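**Bretmont magnetic dry-wipe board, small format: review after one term of use**

Supplied by Vonavstead at £54 including delivery. Two were bought, one for each planning table. The notes below cover both unless stated.

## Surface

The writing face is coated steel with a low-gloss finish. Bretmont sells a glossier version at £85, which I have used elsewhere and would not choose for table work, as it throws back every ceiling light. On the cheaper board, writing can be read from a seated position on all sides.

Erasure is good when fresh. Black and blue lift in one pass with a felt block. Red needs two passes after an hour, and green left overnight leaves a trace that only comes off with cleaning fluid. Ralari markers ghost less than the ones Bretmont puts in the box. The supplied markers are poor in any case: the tips splay within a fortnight and the caps crack if they are pushed on hard.

I ran a crude wear test on one corner, writing and wiping the same short line 193 times with a dry block. There was slight dulling when viewed at a low angle and no change in how the ink took. A second corner cleaned only with household kitchen spray fared worse and now beads the ink. The leaflet does warn against this, in very small type.

## Flatness and weight

Most boards of this type are made to hang on a wall, and flatness is not something the makers worry about. Laid on a table, a bowed board rocks under the hand and makes ruled lines difficult. The first board sat flat from the day it was unpacked. The second rocked on one diagonal until I put a felt pad under the low corner. Vonavstead offered an exchange, which I declined on grounds of postage. 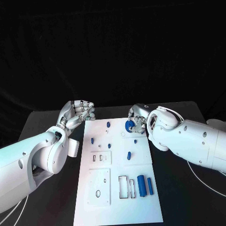
Without pads, either board will slide on a smooth surface if you lean on one side while writing. Thin rubber feet cure it. Choose the self-adhesive kind and keep them well in from the edges, otherwise the corners lift when pressed.

## Magnets

Adequate. One small disc holds three sheets of ordinary paper with the board upright, four if the paper is thin. The strip magnets sold as an accessory are weak and I returned them.

## Compared with the Toma

Marcelino Olmedo lent me his Toma board for a month. It is lighter and the edging is neater, but the face is melamine, takes no magnets and stained permanently under red ink left over a weekend. It costs less. For occasional lists it would do.

## Verdict

Recommended for flat use, with feet added and the supplied markers thrown away. Check for rocking before you discard the packaging. Replacement edging is not listed as a spare; I have asked Vonavstead and had no answer so far.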